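Posted in June by the author of Slow Gears

I went to the open day at Neves on Thursday because a friend's company is thinking of buying into this stuff and I have a reputation for asking rude questions. The invitation promised "hands that learn." It also promised lunch. I will report on both.

First came the talk. Forty minutes of slides from Clallia, the outfit that runs the lab, with a graph that climbed steeply from left to right and had no label on the vertical axis. I asked what the axis was. I was told it was "capability." I wrote that down and underlined it. The software is called Horoneo, and according to the handout it has been trained on 1534 practice runs, which sounds like a lot until you think how many times a toddler bangs a block against the wrong hole before dinner.

After that they let us into the back room in groups of nine. I'd been expecting something the size of a refrigerator behind yellow barriers. The arm they use is small, black and covered in cable, the sort of thing you could carry out under your coat, and the job it had been given was a shape sorter. Round block, round hole. I have seen this performed by people who couldn't yet say their own names.

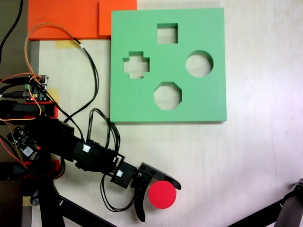 The arm and the red block, with the round hole over on the right of the board.

To be fair – and I do try – I like that they didn't hide the wiring. At trade shows everything comes in a glossy white shell with a blue light on it, and you leave knowing less than when you came in. At Neves you could see the circuit boards and the little red lights and the cables looping all over the place. It looked like somebody's bench, and I trust a bench more than I trust a shell.

What I don't trust is a demo with one object in it. I asked whether the block always starts in the same area. Mostly, yes. I asked what happens if you turn the board 30 degrees. They said the newer version handles that. Was this the newer version? It wasn't. The newer version is at Nomitov, the sister lab, which was not having an open day.

So we watched. I have no complaint about the pace between attempts, which is slow, or about the pauses while it makes up its mind. My complaint is with the word "learn." Every time the gripper went near the block, our guide told us what it was "thinking." A man behind me started nodding along. I've sat through enough of these to know that if you narrate a machine in the first person for ten minutes, the audience will do the rest of the selling for you.
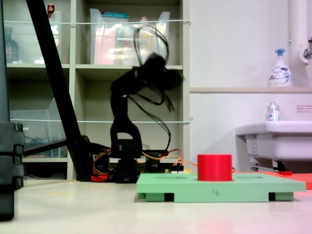

Gripper on the move, red cylinder on the board marked "4".

It can certainly shift when it wants to. I'd been leaning in and I stood up straight again.

I did ask for the success rate. This is the question I always ask, and the quality of the answer tells me more than the number. The first answer was "very high." The second, after I kept standing there, was 187 good placements out of the last 300 tries. That's a bit better than six in ten. I said so out loud and the guide looked as if I'd told the room her age. But I thought better of the whole place once I'd heard it! A real number, with the failures left in, is worth more than the graph. Put it on the slide. I'd have driven out for that slide alone.

What counts as a good placement is another matter. In the hole, I assumed. Well, in the hole or "resting in a recoverable position," and I couldn't get anyone to tell me how many of the 187 were which. Somebody buying one of these for a packing line is going to care about that a great deal, and so would my friend, who was by then looking at the sandwiches. 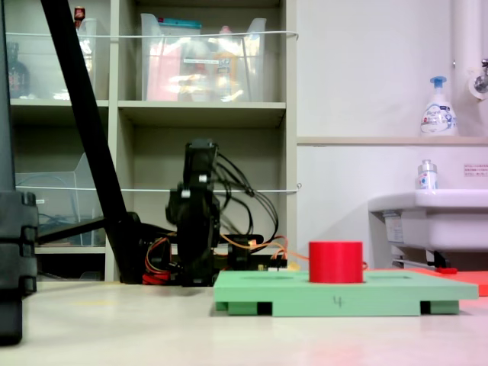 Arm folded up, red cylinder standing on the board.

I stayed almost to the end, mainly to see whether they'd let a visitor put the block down somewhere awkward. They wouldn't, at least not with my group. The reason given was the schedule. I'd suggest that next time they drop half the talk and spend that time letting people be awkward, because that's the part I would believe.

Where does that leave me? I told my friend to wait a year, and to ask for the same test with a block the machine hasn't met before, on a board someone else has moved. If Clallia will do that in front of her, she should take the meeting. If they show her the graph again she should ask about the axis.

Lunch was egg salad or cheese. The coffee ran out before two. Parking is free but the sign for the turnoff is on the wrong side of the road, so if you're coming from the highway, slow down after the gas station.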